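Clakwood Shop Forum > Automation > Buying and Budgeting
Thread: Kitchen sim budget, what would you cut?

zullen_ops
Boss gave us 71 thousand for the year and wants a two-arm cell doing kitchen work by August. Quote from Simões covers the arms and eats nearly all of it. My plan is to stay in simulation until we know what else to buy. Window and cabinet side first, then the overhead view of the sink.
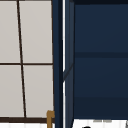
Window and navy cabinet, simulated kitchen

Before I ask for more money I'd like to know which line items people regret.

halfdan_th
Grippers. We bought one pair and no spares, in the great tradition of our purchasing department. Lead time on the replacement was 107 days. Budget for spare fingers before you budget for anything with a screen on it.

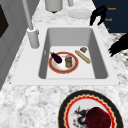

Then double whatever you put down for mounting and cabling. The Indness rep left both off our quote and was very cheerful about it.

baldurbriem
Disagree with Halfdan. Spares are cheap next to integration hours. We burned more than 3 months of an engineer's pay on a cell that fit the drawing and nothing else. Also, do you need two arms? One arm is half the invoice.

zullen_ops
Boss has already told the customer two. Other view, for anyone pricing cameras:
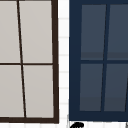
Brown window on the left, navy one on the right

halfdan_th
Baldur's engineer would have been done sooner with spare fingers. Just saying.

baldurbriem
My engineer says hello and no.

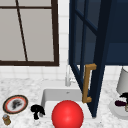 Reach is what I'd price before signing anything. The short arm looks like a bargain until you measure your own room with everything open. Take that glass cabinet door, swung out with its lower corner nearly down to the counter right of the sink. Run your sim with the door like that and see which arm size still gets to the basin. If it's the bigger one, better to hear it before the PO goes out.

zullen_ops
Fine, running both sizes tonight. Spare fingers are in the sheet, under "misc," where the boss doesn't look.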